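Home Reviews Storage Workshop Archive About

September
Posted by Prullico Workshop Notes

Endholm slope-wall steel bin, plus the Grusier blocks that live in it

I've had the big Endholm bin for 8 months now and I keep getting the same two questions about it, so I'm finally writing the thing up. The first question is "why would anyone pay that much for a metal box?" and the second is "does the paint come off?" I'll get to both. I'm also going to talk about the Grusier blocks, which I bought separately and which have spent more time in the bin than anything else.

Let's start with the money so you can leave early if you want to. I paid $1,539 with delivery. Yes, for a bin! I choked a little when I hit the button. I'd been getting by with plastic tubs for years and you could buy a mountain of plastic tubs for that. But the tubs bowed out at the sides and slid around, and every single thing I dropped in them ended up jammed upright in a corner where I had to dig for it. I was tired of digging.

The Endholm is a large, open-top bin in gray sheet metal. The walls slope in toward the floor, and that slope is what you're paying for. You toss something against a wall and it heads down to the floor. Mostly. The back is the nicest part, a proper slanted inner wall with a tall pale-gray panel standing up behind it, so if you've got a lousy throwing arm like me you have something to aim at. The front wall is low and I love that more than I expected to. I lean over the front of this thing all day long and my ribs have stopped complaining.

Unpacking took me longer than the setup did. It came wrapped in so much cardboard and strapping that I had to go find better scissors (the good ones are never where I left them). Once it was free I had it in place and ready to use in 15 minutes, and part of that was me changing my mind about which way it should face. If you have the choice, put the low wall toward wherever you stand. I know that sounds obvious. I got it wrong the first time.

Now the noise. Sheet metal is loud, folks. Drop something hard into an empty one and you'll hear it in the next building. My first week with it I kept apologizing to people. You do get used to it, and I've gotten into the habit of letting things slide down the wall instead of dropping them straight on the floor, but if you work next to somebody who's on the phone all afternoon, think hard before you buy. I asked Endholm whether they sell a liner and the answer was a very polite no. I tried a piece of rubber mat I had lying around and it was great for the noise and terrible for everything else. Things stopped sliding. Out it went.

As for the finish, which is question number two. The painted parts have held up pretty well, though the back wall shows smudges and I've quit trying to keep it spotless. The floor is a different story. It's a dull silver and it scratches if you look at it funny. Mine had marks on it in the first few days, and at this point there are scuffs on top of the scratches. Does it matter? Not for how it works, I guess. It's the bottom of a bin. But at this price I'd have liked a tougher floor, and I've taken a star off for it, and if anyone from Endholm is reading, I'd pay a bit extra for a replaceable one.

One small thing I can't decide how I feel about is the little round holes in the floor. The instructions (one sheet, both sides, tiny print) don't mention them. Nothing I own is skinny enough to fall through them but if you're storing little screws or pins, keep those in a tray.

Cleaning is easy. I sweep it out with a hand brush and wipe the walls down with a damp rag, and the slope helps because the dust doesn't pile up on ledges. The rim is another matter. Bits of paper and label backing land up there and I only ever notice them once I've put the rag away. I've got a real talent for that.

I did look at the Declercq bin before I bought this one. I even went and stood next to it in a showroom and did the whole leaning-over test, which I recommend doing even if you feel silly. The Declercq was cheaper and the sides were straight up and down, and the floor was a nicer surface, I'll give it that. But the front was too high for me and the corners were square, and I could already picture everything wedging itself in there just like in my plastic tubs. If you're taller than I am and you mostly store big stuff, go look at it. It's a solid bin and I don't think you'd be sorry.

OK, the blocks. Grusier sells these long blocks in a few colors and I picked the reddish-brown and the dark green. I use them as spacers and for propping things up while glue sets, and for all the other jobs you end up using a block for once there's a block handy. I've used one as a doorstop. I've used one to hold down a stack of paper when the fan was on.

I bought them because of the shape. My old ones were cubes and cubes are a pain, they don't span anything. A long block will bridge a gap or stand on end if you need the height, and it's easy to get your hand around. The edges are clean, the faces are flat enough for what I do, and all the ones I got match each other in length as far as I can tell by setting them side by side on the bench. I haven't put a caliper on them and I'm not going to. If you need that kind of accuracy you should be reading somebody else's review!

The colors are good and I say that as someone who usually couldn't care less. The red ones show up beautifully against the silver floor. The green is very dark, darker than it looked on my screen when I ordered, and on a gloomy morning with only one of the overhead lights on I have reached for a green one and grabbed a shadow. If I were ordering again I might get all red, or red and whatever their yellow is like. Then again I do like having two colors, because I keep the greens for glue work and the reds for clean work and that way I never get a crusty block under something I've just sanded.

How do they do in the Endholm? Pretty great. The long shape slides well on the slope and they mostly come to rest lying flat, wherever they please. I still get the odd one that ends up propped against the base of a side wall, and the greens have a way of collecting near the front in a little heap, which I blame on how I throw them. But I can see them all at a glance and I can reach them all without climbing in. With my tubs I was half in the tub some days. My back would like you to know it approves.

I have two complaints about the blocks. They come in sets of 3 per color and you can't buy singles, so if you lose one you're buying a whole set. And the packaging had a sticky label slapped straight onto one face of every block. It took ages to get the gunk off. Warm soapy water and a thumbnail, if you're wondering, and give yourself an evening.

So would I buy it all again? The blocks, yes, in a heartbeat, they're cheap and I use them constantly. The bin, yes, but I'd wait for a sale, and I'd want to know about that floor going in. If your space is small I'd skip it entirely. This is a big piece of metal and it takes over a room. I had to move a shelf and a perfectly good chair, and the chair is now in the hallway where everyone bumps into it.

Bin: four stars. Blocks: four and a half, and the missing half is for the labels.

Comments

sawdust_and_tea: I have the Declercq and you're right about the corners. I cut wedges out of scrap foam and stuffed them in, works OK but looks awful.

papermill22: That price, ouch. Do you know if Endholm does a smaller one with the same slope? I only need it for offcuts.

greenbench: The label thing drove me nuts too. I used cooking oil and a rag and then had to wash off the cooking oil.

loudshop: Can confirm on the noise. We have one near the front door and visitors jump every time.

Reply from the author: papermill22, there was a smaller one in the catalog when I ordered, but I never saw it in person so I can't tell you how steep the walls are. I'd call and ask. greenbench, oil is smart, I'm stealing that. And to the couple of people who emailed about how the blocks settle and whether the floor scratches are really that bad, yes, they're that bad, and they run all through the middle between the reds and the greens. 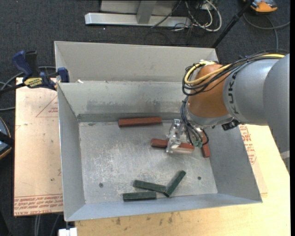
I might try some paste wax on the floor next and see if it slows the scuffing down any. If it makes the blocks slide better too then I'll be very pleased with myself, and I'll put a note in the comments either way.

Older posts Newer posts Back to Storage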